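首页 > 家务与手工 > 运动装备 > 道服清洗与收纳

站内搜索 请输入关键词 搜索

柔术道服、护具和家里那块垫子：我这些年攒下来的洗晒缝补小办法

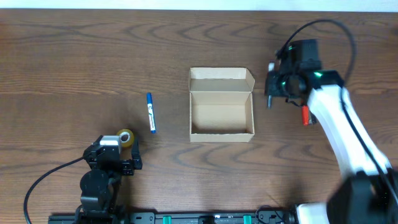
先说一句，我练得不好。在Wondumstead这边的馆里练了好些年，被人压在下面的时间远远多过压别人的时间，所以技术上的事您千万别来问我，问了也是白问。可要说怎么把一件穿完能立起来的道服洗干净、晒透、补好，再让它第二天不臭着一张脸躺在包里，这个我还真有些话可以讲。馆里新来的同学常在更衣室拉着我问，问来问去都是那几样，我就想着干脆写下来，省得每次都站在门口讲到鞋都没穿好。

写得有点啰嗦，请多包涵，您挑需要的看就行。

一、练完回家的头一个钟头

我家里的规矩是进门先倒包，再洗手，再吃饭。道服在包里闷一夜，跟在阳台上挂一夜，第二天闻起来完全是两件衣服。哪怕您当晚累得不想洗，也请把它从包里拿出来，抖开，找个衣架挂在通风的地方，裤子翻过来搭在椅背上都好。我有一回练完直接去朋友家吃火锅，包扔在后备箱里，过了一天半才想起来，那件道服我后来洗了好几遍，领子那一圈还是有股说不清的味道，最后只好留着当擦车布了，现在想起来还心疼。

所以现在我包里常备一个大号的网眼洗衣袋，练完先把湿衣服塞进去，再放进包里。到家拎出来连袋子挂起来，什么都不耽误。有人喜欢用塑料袋，怕弄湿别的东西，这也行，但到家一定要马上解开。塑料袋里的湿道服，哎呀，您试过一次就不想再试了。

护齿套也在这时候拿出来。凉水冲一冲，用一支旧牙刷轻轻刷里外，沥干再放回盒子。别用热水，热水一烫它就变形，我那一副就是这么废掉的，咬上去左边高右边低，练了一晚上腮帮子酸得不行。护齿盒自己也要洗，很多人只洗护齿不洗盒子，您打开盒子闻一闻就明白我为什么要专门写这一句。

二、洗道服：水温、用量、要不要加醋

新道服第一次下水，请单独洗，凉水洗。深蓝和黑色的尤其要小心，我太太有一件米白的毛巾，到现在还泛着淡淡的蓝，她每次用都要看我一眼。

平常洗呢，我用凉水，洗衣液放得比瓶子上写的略少一点。道服的布厚，洗衣液放多了漂不干净，留在布纹里，干了以后摸着发硬，出汗一泡又滑又黏，味道还格外重。很多人觉得臭就多放洗衣液，越放越臭，越臭越放，我自己也这么来回折腾过大半年。后来是馆里的老大哥佐佐木匠（Takumi Sasaki，我们都喊他老佐）跟我说，你先什么都别放，空洗一遍试试。我回去照做，机器里居然还冒出一层泡沫来！那都是以前攒在布里的。

如果味道已经比较顽固，我的做法是这样的：

大盆里放凉水，水面要没过衣服，倒200毫升白醋，搅一搅，把道服整件按下去泡着。我一般是吃完晚饭泡上，看一会儿电视，睡前捞出来进洗衣机，正常洗一遍，再多漂一遍。醋味在晾的时候自己会散掉，您不用担心第二天练的时候对方以为您刚吃完饺子。

有两件事要提醒。一件是白醋千万不要跟漂白剂放在一起，哪怕是先后倒进同一个盆也别这样做，混在一起会放出有毒的气体，这可不是开玩笑的。另一件是漂白剂本身，我劝您干脆别往道服上用。白道服漂过几次，看着是白了，布料却脆了，领口和腋下那些吃力的地方说撕就撕。想让白道服精神一点，可以用氧系的彩漂粉，按包装上写的用量放，水温看衣服上的水洗标，泡完好好漂洗。

小苏打也有人用，我用过，觉得对付轻微的味道还行，撒一勺在滚筒里就好。醋和小苏打就不要同时放了，两样一碰，冒一阵泡，热闹是热闹，劲儿也互相抵掉了。

柔顺剂我是不用的。它会在布上裹一层东西，吸汗就差了，防磨衣那种弹力料子更怕它。您要是喜欢衣服香香的，晾干以后在衣柜里放一块香皂，味道淡淡的，也挺好。

对了，洗之前把裤绳打个松结，不然它会自己慢慢缩进裤腰里去。真缩进去了也别急，找一枚大号安全别针别在绳头上，隔着布一点一点往前推，推一截，捋一截，看个电视剧的工夫就穿回来了。没有别针的话，用一根吸管套住绳头，再拿订书钉钉一下，也能穿，就是穿完记得把钉子取干净，我有位同学忘了取，后腰上划了一道。

三、血渍、黄渍和领子上的黑印

鼻子被撞一下，手指甲刮一下，白道服上总会沾点血，练这个的谁家没有几件带点子的。血渍要用凉水，越早越好。在馆里就可以先去水池那边冲一冲，回家再用肥皂搓。热水一烫，那块颜色就定在上面了，以后再怎么洗都有个淡褐色的印子。

如果已经干了，用凉水泡一阵，再滴一点药店买的双氧水在污渍上，会起小泡，等泡沫下去了用布蘸掉，可以重复几次。深色的道服先在里面不显眼的地方试一小块，怕掉色。

腋下和后领的黄渍，我用肥皂加旧牙刷，顺着布纹刷，刷完放着不管，过一会儿再进洗衣机。领子上的黑印大多是手抓出来的汗和灰，领子里面又有胶芯，厚厚的，洗衣机甩不太到，必须手刷。我一般趁着泡醋的时候顺手刷了，坐个小板凳，放点音乐，其实挺解压的，尤其是那天晚上被人绞了很多次以后。

四、晾：比洗还要紧

我原先觉得晾衣服有什么好讲的，挂上去不就完了。后来搬到现在这个朝北的房子，才晓得晾不干的苦。

道服上衣请用宽肩衣架，或者拿两只普通衣架背靠背绑在一起。挂好以后把两襟敞开，袖子拽直，领子立起来，腋下别贴着身子。领子干得最慢，您摸着身上都干透了，领芯里可能还潮着，收进柜子里过两天，味道又回来了。我的办法是晾到一半的时候把衣服翻个面，里子朝外，再把衣架换个方向。裤子倒过来挂，裤腰朝下，或者用夹子夹住裤脚，膝盖那里是双层布，要撑开一点。

有太阳最好，晒一两个钟头再移到阴处。一直在大太阳底下暴晒，颜色会褪，布也会发硬。蓝道服晒久了肩膀那块会发紫，我有一件就是这样，同学还问我是哪一家出的限量色。

冬天十二月那会儿我们这边潮得不得了，衣服挂三天还能拧出凉气来。我就把衣架挂在浴室的杆子上，排风扇开着，门留一条缝，再拿个小风扇对着领子吹。风比热管用。有人把道服搭在暖气片上，干得是快，可是袖子会一截一截地往回缩，而且暖气片贴着的那一面特别硬，像饼干。电取暖器上面就更不要搭了，容易出事。

说到缩水，纯棉的道服多少都会缩，标签上写着预缩的也会再缩一点。要是您买大了，可以利用这个，温水洗一次，晾干试穿，不够再来一次，慢慢来，别一上来就高温烘干。我认识的武田实（Minoru Takeda）就是一把烘到底的，出来以后袖子到手肘，他拎着那件衣服站在洗衣房里，半天没说话。后来那件给了他外甥，小朋友穿着还挺合身。

已经缩了一点点的怎么办？趁湿的时候拽。两个人一人拉一头最好，一个人就踩住袖口往上提，稳稳地拉，别猛地一拽。拉完马上挂起来，袖口夹两个有分量的夹子坠着。能不能回来要看布料，我拉回来过一些，也有一点动静都没有的，您别抱太大希望，但试试总不吃亏。

五、腰带洗不洗

哎，这个话题在更衣室里能吵到关灯。有人说腰带里有功夫，洗了就没了。我尊重大家的讲究，可是腰带天天在垫子上拖，在肚子上勒，吸的汗一点不比道服少，我是洗的。

怕褪色就单独凉水手洗，放一点点洗衣液，揉一揉，漂干净，卷在毛巾里压掉水，再平铺或者对折挂着晾。不要拧，拧了里面的芯会打皱，系起来总往一边歪。新腰带太硬系不住的，洗一次就会软下来一点，再在手里来回弯一弯，绕着门把手拉一拉，过不了多久就听话了。

腰带头开线了，用同色的粗线来回缝几针，线头藏到夹层里。胶带我也缠过，练完一场就掉，还粘在别人身上，怪不好意思的。

六、防磨衣、护膝和手指胶布

防磨衣和紧身裤翻过来洗，装网袋，凉水，不要跟道服混在一起，道服布粗，又有魔术贴之类的话就更麻烦了，会把弹力料子磨得毛毛的。晾在阴处，干得很快，晚上挂早上就能收。

护膝是臭味的大户。海绵的那种，我是装在盆里，凉水加一点洗衣液，用手一压一放，压到水不浑为止，然后用大毛巾裹住，站上去踩几脚，再立着晾。踩毛巾这个办法是我小时候我妈洗毛衣用的，用在护膝上也灵光得很。不要进烘干机，海绵会碎成渣。

护耳呢，用软布蘸温肥皂水擦，再用清水布擦两遍，带子能拆就拆下来洗。带子上的魔术贴粘满了线头和头发，拿一把旧梳子或者一根牙签挑，挑干净了粘力又回来了。

手指胶布，我每次买窄的，宽的自己撕也可以，但撕出来总是歪。撕胶布的时候先在边上捏一个小口，再一下子扯，比慢慢撕整齐。胶布卷不要散放在包里，会粘一层灰，我拿一个带盖的小铁罐装，跟指甲刀放在一起。指甲刀是一定要带的，脚趾甲也一样要剪，剪完用锉子蹭一圈，您的对手会很感激您。

撕下来的旧胶布请扔垃圾桶，别搓成小球放在垫子边上。我每个星期四晚上帮忙拖垫子，这句话是憋了很久才写出来的，您见谅。

七、家里那块垫子

有些朋友像我一样，在客厅或者车库铺了一小块，早上起来做做虾行、滚两下。家里的垫子不常有人管，其实更容易脏，猫也爱在上面睡。

每次用完，先扫或者吸一遍，头发、猫毛、饼干渣都弄走，再拖。地没扫就拖，脏东西只是换了个地方。拖的时候用稀释过的中性清洁剂，想消毒就买标明可以用在泡沫或者PVC表面的消毒液，按说明兑水，让它在表面停够说明上写的时间，再用清水拖一遍。拖把拧到不滴水，拼接的那种垫子，水最爱往缝里钻，钻下去就闷在底下。

拼接垫隔一段时间就要掀起来，靠墙立着，底下的地也擦一擦，晾透了再铺。我头一年不知道要掀，后来搬沙发时顺手翻开一角，底下长了一片灰绿的东西，把我吓得当天什么都没干，光刷地了。如果是木地板，底下垫一层透气的网垫会好很多。

垫子的齿口松了，总往外跑，可以在四周贴一圈布基胶带固定，或者最简单，把它推到墙角去，两边靠墙，剩下两边用沙发和柜子抵住。表面破了小口，不要等它变大，把周围擦干净，贴一块垫子专用的修补胶带，四个角剪圆，直角容易翘。贴完用勺子背使劲刮一刮。

酒精我不建议天天往上喷，有些料子喷久了会发黏发脆。漂白水也是，兑得浓了伤垫子，也伤脚底。

八、缝缝补补

道服最容易坏的地方是腋下、膝盖、裤裆，还有开衩那里。口子小的时候补，一杯茶的工夫；拖到大了再补，就得是一个下午。

针要用粗的，我用缝牛仔裤的16号针，家用缝纫机慢慢走是过得去的，厚的地方用手转手轮，别踩到底。线用涤纶的，不要用纯棉线，棉线被汗沤久了，一拉就断。我以前用的是针线盒里随便一卷，补完当晚就崩开了，噗的一声，全馆都听见了。

膝盖磨薄的，从里面衬一块旧道服的布，四周比磨薄的地方多留出一圈，先用大针脚粗缝固定，再从正面来回走线，走成一格一格的。旧道服可别扔，剪下来的布是最好的补丁料，厚薄、缩水都差不多。我柜子底下有一整袋，太太说那是垃圾，我说那是存货。

裤裆要补得软一点，针脚别太密，补丁边不要留硬疙瘩，不然坐守的时候硌得慌，那个滋味我不细说了。

领子边磨毛了，可以用包边布条包一圈。布条先下水洗过晾干再缝，要不然它一缩，领子就皱成波浪。要去比赛的话先看清楚规则，有的比赛对领子的厚度和补丁的位置有要求，当天被裁判拦下来就太冤枉了。

绣章想拆的，从背面用拆线器挑，挑几针停一停，把线头拉出来再继续，别从正面硬剪。拆完的针眼，喷点水，用指甲来回刮一刮，洗一遍以后就不太显了。

九、包和柜子

包也要洗！我再讲一遍，包也要洗。道服洗得再干净，往一个臭包里一放，前面全白忙。布包掏空了，把底板抽出来，翻过来手洗，倒挂着晾干。不能水洗的，用湿布擦里子，敞着口放在风口上。平常不练的日子，包口不要拉上，塞两团旧报纸进去吸潮，报纸潮了就换。咖啡渣晒干了装在旧袜子里也能去味，就是袜口一定要扎紧，我有一次没扎紧，白道服上撒得像芝麻饼。

我的包里分开放：干净的一边，用过的另一边，拖鞋单独一个袋子。拖鞋是从垫子走到洗手间穿的，赤脚去洗手间再踩回垫子上，这个习惯请一定一定改掉。

柜子里道服叠着放也行，挂着放也行，前提是真的干透了。我喜欢叠起来用腰带捆好，一捆就是一套，早上迷迷糊糊拎了就走，不会到馆里才发现带了两件上衣没带裤子。（是的，发生过。那天我借了别人一条，裤脚拖在地上，走路像穿着戏服。）

长时间不穿的，洗过、晾透，装在布袋里，不要用塑料真空袋抽得扁扁的，领芯压久了会有折印，再打开怎么挂都是歪的。隔一两个月拿出来抖一抖，透透气。

十、出门比赛或者旅行的时候

住旅馆最头疼的就是晾。我会带一小瓶洗衣液、一根旅行晾衣绳，洗完以后把道服铺在浴巾上，连浴巾一起卷成长条，跪在上面压，从这头压到那头，水能出来很多。然后挂在空调出风口附近，袖子撑开。厚的道服一夜未必能干，所以出门我带轻薄的那件，在家再穿厚的。

洗衣房的投币烘干机，实在要用，就选最低的温度，隔一会儿去看一眼，半干就拿出来挂着。千万别像武田那样，按下去就去吃面了。

还有一个小东西，随身放几个大号夹链袋。防磨衣卷起来塞进去，挤掉空气，不会把书和充电器弄潮，到了房间马上打开晾上。湿透的胶布、用过的纱布也有地方放，回头一起扔。

最后补一条读者常问到的：皮肤上要是起了红圈、小疙瘩，又痒又不退，先别练，去看医生，等医生说可以了再上垫子。那几天穿过的衣服、毛巾、床单都单独洗，单独晾，家里的垫子也好好消一遍毒。练完尽快洗澡，毛巾一人一条，不要图省事借来借去。

下回有空我想写写旧腰带和旧道服能改成什么，门口那个擦脚垫就是拿裤腿编的，编得不太圆，猫倒是很满意。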